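Forum > Warehouse, packing and light assembly > Automation at work

Robot at the sample tables, and what happens with our shifts

linden_tray
Joined: May 2021
Posts: 14

Hello everybody. I have read this forum for some months and now I have a question of my own, so please excuse if it is long.

I work at Dolerholm, in the building at the edge of the town. We prepare sample tables. When a shop orders a table collection, it wants to see first how the things look together, so we set plate, mug and decoration on a white table, check the colours, and then everything goes in a box in the same order. It is quiet work and you do it standing. Before, we were six on the early shift. Now we are four and one robot, and the two others went to the returns department. They did not lose money by this, I must say it correctly, but they did not ask for it either.

The robot comes from a firm with the name Zerkis. It takes the small decoration pieces, puts them on the plate and takes them off again. One set needs 30 seconds when all is well. On a good shift it makes 162 sets. I can make more than this in the morning and fewer than this after lunch. 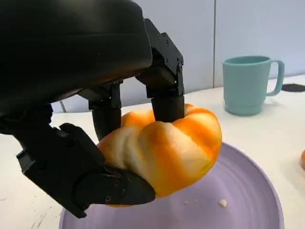 Striped piece in the fingers, over the lavender plate. Teal mug behind.

What I want to know from people who have this already for longer: what did your own work become? My team leader Apolline Baudry says that we will be "table owners", and that each of us will look after two tables. I asked her what an owner does between the moments when something goes wrong, and she answered me frankly that this is not written yet. I like her for this answer, but I would prefer to have it written.

Perpetual_Pallet
Posts: 1000

Welcome. We had the same thing with tray loading. What an owner does is: fill up the pieces, clean, press continue, write down why it stopped. The first weeks are interesting and then they are long.

My advice is to ask for rotation now, before the new plan is fixed. It is much harder to get it later. With us one colleague stood by the same cell from September until the spring and at the end he did not want to speak to anyone at break.

okra_and_steel
Posts: 311

I disagree with Perpetual_Pallet a little. I came from packing by hand and my wrists were finished. Now I look after three cells and I sleep at night. It is boring sometimes, yes. Packing was also boring, we have only forgotten it.

linden_tray, who decides the speed? This is for me the real question. If the speed is set by someone in an office, you will run behind it all day.

linden_tray

Thank you both. The speed is set by Thierry Gautier, he is our technician, and he stands with us on the floor for most of the shift. If we say that it is too quick for the person who closes the boxes, he makes it slower and does not discuss. But this is because it is Thierry. It is not a rule, and he is only one man and also has holidays.

About rotation: I will ask. I had not thought of it, so thank you.

Mirabelle_K
Posts: 87

I look at your photo and I see a small crumb on the plate, cream colour, next to the piece. Does the robot notice such a thing? At our place this was the biggest quarrel. The machine did the placing, the persons did the cleaning, and when a customer complained about dirt it was always the fault of the persons.

linden_tray

You have good eyes. No, it does not notice. It is only made to look where the plate is and where the piece is. We have a soft brush on every table and one of us must look at the plate before the box is closed. When we did the setting by hand, you saw the dirt because you were already bending over the plate. Now you must remember to look, and it is a different kind of tiredness. I did not expect it.

I have asked that the checking is counted as a task on the sheet. For the moment it is not there, so on paper we are only waiting.

Perpetual_Pallet

That is the thing to fight for. If the checking is not on the sheet, next year somebody will read the sheet and find that you have nothing to do.

gunnar_lathe
Posts: 42

I will be the unpopular one. If a robot can set a plate, then in some years it can also check a plate. You can put it on the sheet or not. I would use the quiet time to learn from the technician how the machine is set up, and then apply for his kind of job. Waiting for a nice job description is not a plan.

okra_and_steel

gunnar, there is one technician for how many people? Not all of us can be Thierry. And some are 58 years old and do not wish to be Thierry. I think they may also have a decent shift.

gunnar_lathe

I did not say that they may not. I said what I would do.

linden_tray

Please do not quarrel because of me! I think both is right. I have asked Thierry if he can show me the settings and he said yes at once, he seemed even pleased. So on two mornings I have learned how to teach a new plate position and how to move the arm away by hand when it stops in a bad place. One must do this slowly, and the other person must stand back behind the yellow line.

It was strange for me. I have set those plates for years and I could not tell him in words how I hold the small pieces. He asked, "From the side or from the top?" and I had to do it in front of him to find out. I hold from the top with one finger and support under it with the others. He wrote it down. Then I thought on the bus home: now it is written down, and it was mine. I do not know if this is a foolish feeling.

Mirabelle_K

It is not foolish. We had a baker's table where the oldest colleague showed all her movements for a week and received a box of chocolates. She was polite about it. I think she should have received a paid course at least, or her name in the instructions.

Perpetual_Pallet

In our agreement there is now a line about this. When somebody teaches the cell, those hours are paid at the trainer rate, the same as if you teach a new person. It took us two meetings. Ask for it, the worst is that they say no.

linden_tray

I did not know that this exists. I wrote it in my notebook.

I put one more photo, as okra asked me in a private message how much room there is on the table for a person to reach in.
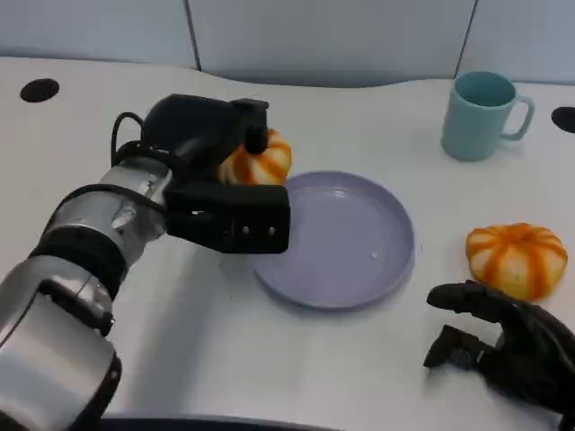 Table with both sides in use: gripper at the plate's left edge, other hand near the second striped piece.

As you see, with the arm coming from the left and the hand from the right, there is not much place at the front. When I want to change the mug I must stop it, because the mug stands far back and to the right. On the old tables I only reached over. I estimate that this is the most common reason why we stop it, more than any fault.

okra_and_steel

Thanks, this helps. In my place the mug would be the human's job from the start and the robot would never have to share. Could you not put the mug after, at the box?

linden_tray

We tried it. The problem is that the colours must be seen together, the mug is blue-green and the plate is lavender, and with another lot the purple is sometimes too cold next to it. The customer Grosholm sent us back 500 boxes one time because of this, before the robot. So a person looks at the plate with its mug, and for me this is the part of the work that I like. It stayed with us. Apolline fought for it, to be fair to her.

Mirabelle_K

Small white speck on the plate in this one too, low on the right side :)

linden_tray

Mirabelle, you should come and work here. You would have the brush.

gunnar_lathe

How is it with the noise? And do you still talk to each other? For me it was the talking that disappeared. Before, we stood face to face at the bench. Afterwards everybody stood with his own machine and looked in a different direction.

linden_tray

The noise is small, one hears more the ventilation. The talking, yes, it became less. The tables are now against the partition walls and we stand with our backs to each other. I had not seen the connection before you wrote it. I asked Thierry if two tables could be turned so that the owners stand near each other, and he says that the cables are the difficulty but he will measure.

For the rest: I had the talk with Apolline and one person from the office at Engelhardt. Rotation is accepted, two hours at the robot tables and then two hours at colour checking or boxes, for a trial. The plate checking comes on the sheet. The trainer rate they want to "look at", and they could not say until when. The two colleagues in returns may come back if a place is free, but only one place is planned, and they are good friends with each other, so this will not be simple.

Perpetual_Pallet

That is more than we got in the first round. Ask for a date about the trainer rate, by e-mail, so there is something in writing. And write down your stops with the mug, every one, with the minutes. It is a better argument for a bigger table than any opinion.

okra_and_steel

Agree about the list of stops. For the one place in returns, could they share it, half a week each? We have two who do it so.

linden_tray

I will propose it to them before I propose it to the office, as it is their matter. The list of stops I have started this morning, on the back of the old shift plan.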